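# The technician who talks to the left thumb

The two-armed machine at the Petton workshop is called Magesa, and the technician who has looked after it since May has opinions about its thumbs. 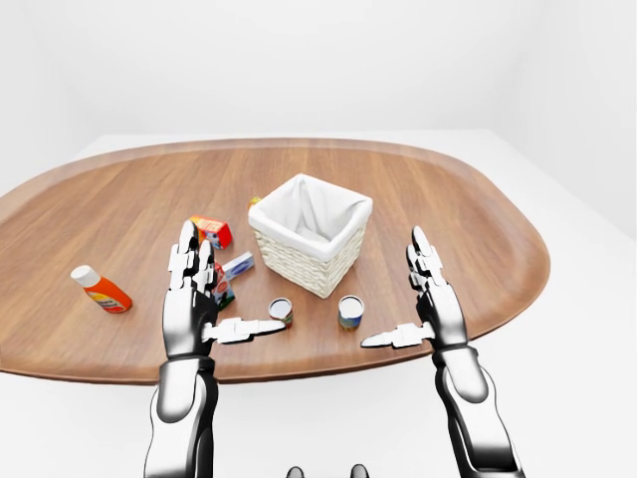 Magesa's keeper starts most mornings in the simulator, well before the real arms are powered up. "I'm not a morning person and neither is a cold gearbox," the technician says. Any change to the hand settings gets tried on the rendered grocery table first, with its wicker basket and its two little cans standing in front of it. The starting pose matters more than visitors expect: both hands upright, palms turned in, each thumb pointing toward a can. "If the thumbs look wrong there, I go no further. I get coffee and I open the joint file."

The joint file is a sore subject. It has 377 lines, of which the technician admits to understanding 249. The rest came with the Fasar controller and are left alone, "like the wiring in my mother's house."

Most of the trouble is in the left thumb. Its zero position drifts, never by enough to trip an alarm, and the fix takes 14 minutes when it goes well. You power down the arm, lock the wrist, pull the cover off the base of the thumb and check the tendon tension against the card taped inside the cabinet door. Then you put everything back, rewrite the offset and run the pose again in simulation before letting the hardware anywhere near it.

And when it doesn't go well? "Then there's a screw on the floor." The cover is held on by 3 of them. The shop now owns a magnetic tray, bought after a long afternoon with a flashlight.

I asked whether the simulator ever lies. "Constantly, but politely. The cans in there have never once had a dent. Ours look like they've been through a divorce." Contact is where the two disagree most, so grip force is always set on the real hand, starting low, with somebody standing at the stop button.

Rorkeck, the maintenance outfit that serviced the cell before, greased the wrists on a fixed schedule. The technician prefers to listen. A healthy wrist hums; one that wants attention makes a sound I was treated to twice, performed by mouth, and which I can't spell.

By then it was nearly noon and the left thumb was due another check. I was handed the tray and told to hold it level.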